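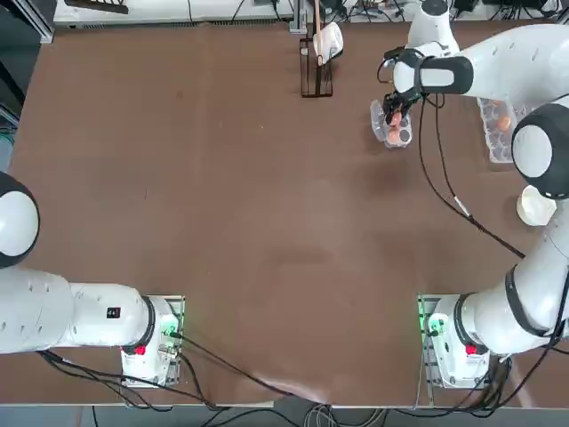 Matte brown top, light scuffs, dark smudge right of the middle

How do I clean up a matte tabletop without making it shiny?

Posted by Linnea Strand
Saturday, June 20, 2026

Hi all, long-time reader and first-time poster. I need somebody to talk me out of doing something dumb, or talk me into it, I'm flexible.

I've got a big tabletop with a matte finish, reddish brown, a little mottled. It has the usual pale scuffs and one darker smudge that bugs me every time I walk by. I don't know what it's finished with. I don't even know for sure what it's made of, since it came from a seller in Parnlow who was clearing out a unit and mostly wanted it gone before lunch.

What I've tried so far is a damp cloth, then a damp cloth with a little dish soap. The soap took off a fair amount of gray stuff, which was gross and satisfying, but the smudge didn't budge. The scuffs vanish while the surface is wet and come right back when it dries, and I have no idea what that means.

My neighbor swears by a furniture polish called Druster. He put it on his own sideboard and it looks like a bowling ball. I like the flat look! I really don't want to lose it. On the other hand a refinisher in Murnham quoted me 310 dollars to strip and redo the top, and that was over the phone, sight unseen, "depending." That's more than I want to put into this.

So a few things. Is there a way to figure out what finish I have without wrecking it? Are scuffs like that fixable at home? And is the dark spot a stain that's down in there for good, or could it still be something sitting on top? I have steel wool, mineral spirits, baking soda, a whole basket of rags, and a free weekend coming up.

Thanks in advance – and sorry for the wall of text.

Svatopluk Rusnák

Put the steel wool back in the drawer for now. I did finishing work in a small cabinet shop for more than 30 years, and a lot of the jobs that came in the door were rescue jobs where somebody had started with steel wool on a finish they hadn't identified. On a matte finish it's especially risky. Matte looks matte because the surface is very slightly rough, or because there are flatting agents in the finish that scatter the light. Rub one spot and you polish it. Then you've got a shiny patch, and you'll end up chasing it all the way to the corners.

Skip the baking soda too. It's an abrasive, people forget that.

Your scuffs disappearing when wet is good news. Water fills in the tiny scratches, so the light stops bouncing off the edges and you don't see them. That usually tells me the scratches are in the clear layer, or in whatever the surface layer is, and haven't gone down to a different color underneath. If they stayed pale when wet I'd be more worried.

To find out what you have, go underneath or to some edge you'll never look at. First see whether the same finish even goes there, because plenty of makers leave the underside raw or seal it with something cheaper. If it matches, put a drop of denatured alcohol on a cotton swab and hold it against the finish for ten seconds or so. If it gets sticky, you've probably got shellac. Nothing? Try lacquer thinner on a fresh spot, same deal. If it dissolves, lacquer. If it only wrinkles or softens a little, could be a varnish or a water-based finish. If nothing touches it at all, you may be looking at a catalyzed factory finish, or it isn't wood with a finish on it in the first place and you have a manufactured surface of some kind. Open a window and wear gloves for this, and put the caps back on between swabs.

Don't try either of those solvents on the smudge itself. I know you'll be tempted.

What you can try on the smudge, after a test in your hidden spot, is mineral spirits on a soft white rag. White so you can see what's coming off. It's gentle on most cured finishes and it takes off wax, grease, adhesive gunk, old polish and a lot of crayon. Wipe, don't scrub. Turn the rag often. If you see brown or gray on the rag, keep going with clean sections till it comes up clean. If you see the color of the table on the rag, stop.

If it's still there after that, it's either under the finish or it's a burnished place where something rubbed for years, and then it's dark because it's smoother than what's around it. Get down low with a flashlight and look across it. A stain looks the same from every angle. A burnished spot changes when you move your head.

As for the polish, your neighbor's sideboard is a good warning. Most of those are oil or silicone. Oil will hide your scuffs for a week or two and then collect dust. Silicone is worse, because anybody who refinishes it later will get little craters called fisheyes and will say bad words about you.

And 310 for a large top isn't a crazy price, for what it's worth. Stripping is miserable work. But I wouldn't take a phone quote from anybody. Have them come look, or send daylight pictures and get it in writing.

Yeison Tamayo

magic eraser. works on everything. did my whole kitchen

Svatopluk Rusnák

Please don't, Linnea. Those are very fine sandpaper. They do work, that's the trouble. See my paragraph on shiny patches.

Yeison Tamayo

ok fair, mine is kind of shiny now that you mention it

Róisín Mac Suibhne

I can't match Svatopluk for knowledge but I had almost this exact problem last October, so I'll tell you how mine went (badly and then better).

Mine was a matte desk, dark, with a satiny feel, and it had white scuffs all over where the previous owner had dragged monitors around. I paid 79 dollars for it, which seemed like a steal until I got it home into decent light. I went straight for a wax stick, the kind you color scratches with, and filled every single scuff. It looked fantastic for one evening! Next morning the sun came in sideways and every scuff was a little glossy worm. I nearly cried. Took the whole lot off with mineral spirits and a stack of old T-shirts.

What worked in the end was a soft paste wax from the Guérin hardware place, the one they sell as dead flat. The guy at the counter told me to use about a quarter of what I thought I needed and to do the entire top at once, edge to edge, no spot treatments. Thin coat, wait, buff with something like a shoe brush instead of a cloth. The brush matters – a cloth brings up more shine. The scuffs didn't go away but they dropped back so far that I stopped seeing them, and it stayed flat. I did have one section near the front that came up glossier than the rest, and I fixed it by wiping it down and going again with even less.

Two warnings. Wax will make any later refinishing a bit more of a pain, so if you think you might still hire the Murnham person, ask them first. And if Svatopluk's tests say you have a manufactured surface, I'm not sure wax does anything at all except sit there and get smeary. On my sister's laminate counter it was a disaster.

Also, small thing, but put felt on the bottom of whatever lives on there. I spent a whole weekend on my desk and then slid a lamp across it on the Monday.

Linnea Strand

You are all wonderful, thank you. Yes, even Yeison. The steel wool has gone back to the garage. I did the flashlight thing just now and the smudge does seem to change a bit when I move my head? Or I want it to. I'll do the swab tests underneath once I've bought some gloves, and I'll try the mineral spirits on white rags after that. Svatopluk, if the alcohol does make it sticky, does that little spot harden up again by itself, or do I need to do something to it?

Svatopluk Rusnák

It'll harden. Leave it alone overnight and don't poke it.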